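Keep the Plates, Skip the Paper

By Gudrun Nygård
14 August 2024
3 min read

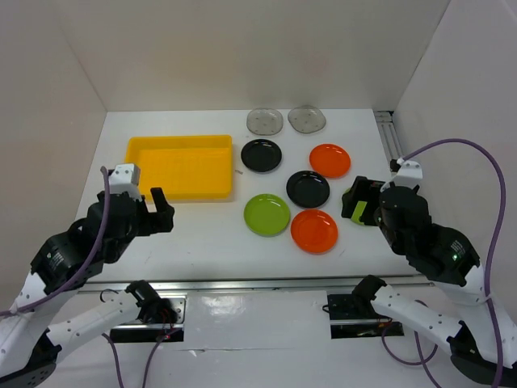 A yellow tray and round tableware on a white tabletop.

The community hall in Ekcombe switched to paper plates in February. The reason given was time. Washing up after the monthly supper kept people until late, and the dishwasher had broken again.

I think it was a mistake, and I'd like to see it reversed before the fall suppers start.

Start with the money. We have spent $774 on paper plates, bowls and cups so far this year. A repair visit from Olley would have cost less than that, even with a new pump. The old plates are still in the hall cupboard. They were paid for long ago and most of them are fine.

Then there is the trash. Each supper now fills up to 14 bags, and the town charges us for the extra pickup. Paper plates with gravy on them can't go in the recycling here.

I also miss the washing up. I moved here 20 years ago and met most of my neighbors at that sink. You talk to whoever is handing you a towel. Now people drop their plate in a bin and head for the parking lot.

Some members say real plates break and are heavy for older people to carry. That's fair. Put them on trays and let the younger ones do the lifting. The hall in Donetard does this and their kitchen is smaller than ours.

Fix the machine or don't, but get the plates out again for September. I will wash the first load.

14 comments
20 shares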